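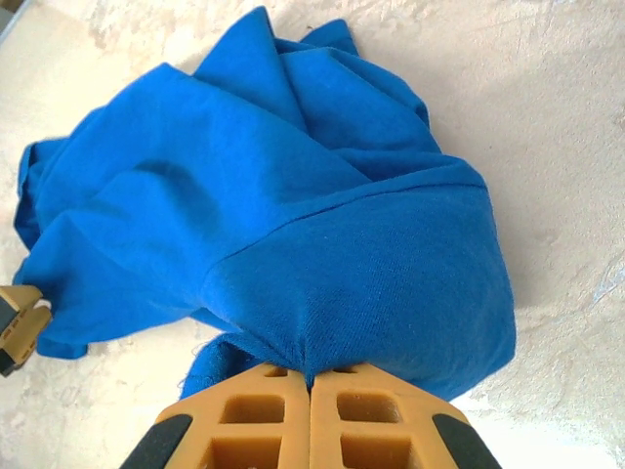
Why does cloth need a planner at all, a visitor asked us in July, when you could record one good fold and play it back? We get that question a lot, and most of what Hurier does is an answer to it. A recorded fold works as long as the garment starts in the same shape every time. Garments don't. Drop one on a table twice and you get two different piles, with the hem on top in one and buried in the other. The software has to look at the pile it has, pick a place to grab, and decide what to do next.

## What we do

Hurier writes control and perception software for two-armed robots that handle soft goods. We don't build arms or fingers. We buy those, or our customers already own them, and our code runs on the computer next to the cell.

Most of our customers sort, fold, or pack textiles: rental linens, work clothes, returned clothing. A few are research labs that want a working base so they can spend their time on something else. We sell to both under the same license terms, and both get the same builds.

## The software

We have two products.

**Stasum** is the perception and planning side. It takes in images from the wrist cameras and, if there is one, an overhead camera. It marks what it believes to be edges, seams, and corners, with a confidence value for each. Then it proposes a short list of grasp points and ranks them. A fold in the middle of a panel and a real hem can look very much alike from above, and telling them apart is most of the work. Stasum keeps more than one guess open until it has a reason to drop one. When a gripper has hold of the fabric, the creases running out from the pinch say something about how many layers were caught and which way they pull. A solid-colored garment in one shade of blue, with a seam that shows up only as a thin dark line, is a normal kind of input for us.

**Caldeira** is the control side. It takes a grasp and a target and turns them into motion for both arms at once. It handles arm-to-arm clearance, gripper force limits, and the handoff when one arm holds and the other reaches in beside the cloth. It also decides when to stop. If the camera view and the expected view disagree by too much, Caldeira pauses the motion, keeps its grip, and asks Stasum to look again. It will do that up to 2 times on the same step before it puts the item down and starts over from a fresh look. You can change that number in the settings file.

The two can be used separately. Some customers run Caldeira with their own perception. It expects grasp points in a plain text format that we publish, and it doesn't care where they come from.

## How we got started

The company began as a tooling project. The founders were working on a folding cell for a laundry in Dostik and spent most of their days on logs: lining up camera images with joint positions, finding the moment a grasp slipped, and trying to figure out which version of which model had been running. They wrote a log viewer to make that easier. The laundry job ended, the viewer was kept, and the first version of Stasum was built around it.

The office is still in Dostik, in the same building as the old laundry offices. The lab is on the ground floor, and the people who write code sit upstairs. There are 16 of us. Everyone takes turns running the cells, including the people who do payroll and contracts.

## How we work

Every change to Stasum is run against a fixed set of 3,136 recorded grasps before it goes to a real robot. The set includes the grasps that failed. We've kept the early ones even though the cameras were worse, because they still catch mistakes the newer recordings miss. The run takes most of a night, so changes merged by 6 p.m. have results the next morning.

After that, the change goes to a cell. We start from a pile that somebody dropped by hand, and we don't arrange it first. The table surface isn't cleaned up for the cameras either. Scuffs, marks, and bright patches of reflected light are common in customer sites, and a perception model that only works over a spotless table will be back on our desk within a week of shipping.

Once a change has gone through more than 2,000 table attempts without a new kind of failure, it's allowed into a release. "New kind" is a judgment call, and the person who wrote the change isn't the one who makes it. Known failures are listed in the release notes with the software version where each one was first seen. Some have been on the list for a long time. Loose threads at an edge are still sometimes read as part of the hem, and thick, fuzzy fabric still gives us poor corner guesses when it is bunched up under itself.

We release when a build is ready. In practice that has been every couple of months, with a longer gap over the summer.

## Logs and data

A Hurier system records what the cameras saw, what Stasum proposed, what Caldeira chose, and what the arms did. All four go in one file with one clock. You can open it in the viewer, step through it, and see the grasp that was ranked second as well as the one that was used. Rerunning an old log against a new build takes one command.

Logs stay on the customer's machine unless the customer sends them to us. If you send one with a support request, we use it for that request. Adding it to our test set requires a separate written yes, and you can take that back later. We then remove the recording and rerun our numbers without it.

## What we don't do

We don't do speech or general household robots, and we don't offer a hosted service. We don't quote a cycle time before we've seen your goods. Towels and knit clothing behave so differently that a number from one tells you very little about the other. We've turned down work on packing food and on wiring harnesses. Both are deformable things and we see why people ask, but the sensing is different and we don't have the background.

We also don't certify cells for safety. Caldeira has speed and force limits, and you should use them, but they don't replace the guarding and stop circuits your integrator is responsible for.

## Working with us

A first project usually begins with a box of your goods. Send us a mixed set, including the items your staff complain about, and leave them as they come out of the process. We run them on our own cell and send back the logs, the viewer, and a written report. The report covers which items were picked up reliably, which weren't, and what we think the reason is. If our software is a poor fit, the report says so.

If we go ahead, one engineer stays with your site from installation through the first release after it. Support requests go to that person directly.

## Jobs

We're hiring for two roles in Dostik: a perception engineer for Stasum and a tools engineer for the log viewer. Robotics experience helps for the first and isn't needed for the second. Interviews include an afternoon in the lab with a real log and a real bug, and you'll be paid for the afternoon. Applications go through the contact form; choose "Jobs" in the subject list and attach your resume as a PDF.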